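Week 6: When the Grasp Goes Wrong

Before we start, the Ovetti arms in the Mondarside lab are back on, so yes, your bookings still count!

I want to spend this week on one fault, the wrist camera offset. Last September I ran 173 pick attempts on drinks and cups and 30 of them failed. I blamed the gripper for days (I even swapped the fingers, what a waste of an afternoon). The real trouble was a camera bracket that had crept, so every target the planner got was a little to one side. A can doesn't care much. A paper cup gets crushed, and an opened can gets tipped all over the bench.

Have a look at these before the prac and think about which item you'd least like to grab off-centre.
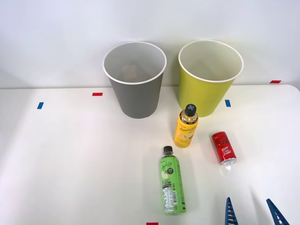
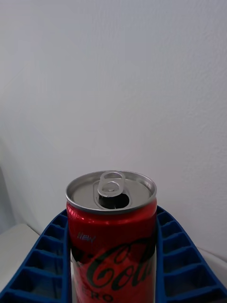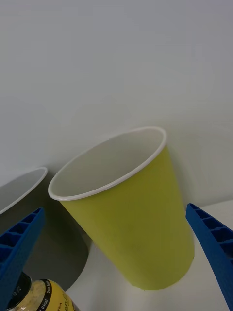

What to do in the prac

1. Find the red stop button first, and tell your partner where it is.

2. Check the bracket screws by hand with the arm powered down. If one turns, write it in the logbook and come and get me.

3. Run the Soomro calibration routine. It takes 20 minutes, so bring your reading.

4. Try the cup at low speed with the grip force limit on. If the fingers close on one side first, stop and recalibrate.

5. Save your Stutanel log, including the failed runs. I mark those too, and I'd much rather read a messy log than a tidy one with the bad bits taken out.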